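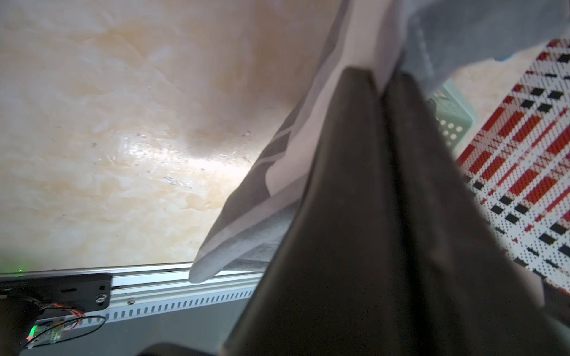

Home | News | Minutes | Hall Hire | Contact

Gemham Hall Users' Group
Minutes, 16 May 2019

Present: Anneliese Harms, Elfriede Harms, Malachy Foley, Jana Hagedorn and me (Gudrun Mühlbauer, scribbling as fast as I could). Vimlow Players sent apologies.

1. The floor. Most of the evening went on this! I do love those cream and beige marbled tiles, but they show every speck, and there was dust on them again. Elfriede wants a sweep before any mopping and I'm with her. Malachy offered to do it after Thursday-type bookings (his words, we never got to the bottom of what he meant).

2. Cloths. We agreed the soft grey ones are for drying and buffing only, and they go home with Jana for a hot wash. Anneliese asked for a hook so they stop ending up in the sink. Malachy to put up 2.

3. Money. £2,662 in the account. We can spend up to £25 on new mop heads, and Jana will try Reuter in Trernel first.

4. Any other business. Elfriede's key sticks. Mine does too, so I'll get both looked at.

Next meeting in July, kettle on early.

Comments

Jana H: Cloths washed, they're in the blue bag by my door if anyone's passing.

Malachy: Hooks up. One's a bit wonky, sorry!

Elfriede: Please could we have the broom back in the cupboard?

Home | Minutes | Older | Newer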